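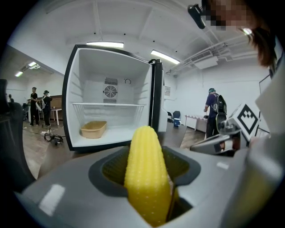 *Toy corn cob, bright yellow.*

The public library in Stiltisthorpe has operated a toy lending collection for eight years, and I have been a borrower for most of that period. I have been asked on several occasions to set down my views on how such a collection should be used by families. The present post is an attempt to do so. It reflects my own experience as a parent and a former member of library staff, and it does not represent the position of the library.

## The collection

The catalog currently lists 167 items. Of these, 134 may be taken home, and the remainder are kept for use in the reading room. Puzzles, building sets, musical instruments, and pretend food make up the larger part of the lending stock. Outdoor toys were added in the spring and are stored at the Vivholm branch, where there is more floor space. Borrowers who wish to collect an outdoor item from the main building should place a request at the desk and allow several days for delivery.

Each household may hold three items at one time. The loan period is four weeks. A renewal is granted if no other household has requested the item.

## Choosing an item

Parents who are new to the service tend to select the largest item on the shelf. I did the same. Our first loan was a wooden railway with a turntable, and it occupied the hallway for the full four weeks, during which my daughter used the turntable only, as a stage for a plastic hippopotamus.

My advice is to begin with a small set of pretend food. A child of two will carry a single piece from room to room. A child of five will open a restaurant, write a menu, and charge unreasonable prices. The same set can therefore be borrowed again after a year or two and will be received as something new. It also travels well, and grandparents generally understand what is expected of them.

Board games are a separate matter. The library marks each box with a recommended age, and these recommendations are in my opinion somewhat optimistic. One cooperative game in the collection, Kitik, is marked as suitable from age four. We found it suitable from age six, and only in the morning.

## Care and return

Items should be wiped with a damp cloth before they are returned. Parts should be checked against the card in the lid of the box. If a part is missing, the borrower should say so at the desk. The charge for a small part is modest, and it is waived if the part is found within 12 weeks. We once returned a tambourine with a sock inside its bag, and the sock was held for us in an envelope with our card number written on it.

Batteries are not supplied. I regard this as a sound policy, and I would extend it to the drum.

## Opening hours

The reduction in evening hours has been the subject of some discussion in town. Until October the toy shelves were open until 7 p.m., and they now close at 5 p.m. I understand the reasons for the change. It remains the case that a parent who works in the harbor district cannot reach the building in time, and that the online request form does not permit collection from the lobby. I have written to Villads Gunnlaugsson, the head of children's services, to suggest that reserved toys be placed on the same lobby shelf as reserved books. He replied that the shelf is too shallow for most boxes. I accept that this is true of the railway. It is not true of the pretend food, the card games, or the hand puppets.

The reading room on Kirkegaard Street keeps its former hours and holds a small number of toys that may be used on site. Families who have not visited it may wish to do so. There is a low table by the radiator, and the staff are patient.

## Donations

The library accepts donated toys in the first week of each month. They must be complete and clean, and they must not be of sentimental value to a child who has not been consulted. I include the last condition on my own authority. A knitted whale of ours spent a short time in the donation box before it was recovered, and my daughter still brings the matter up at dinner.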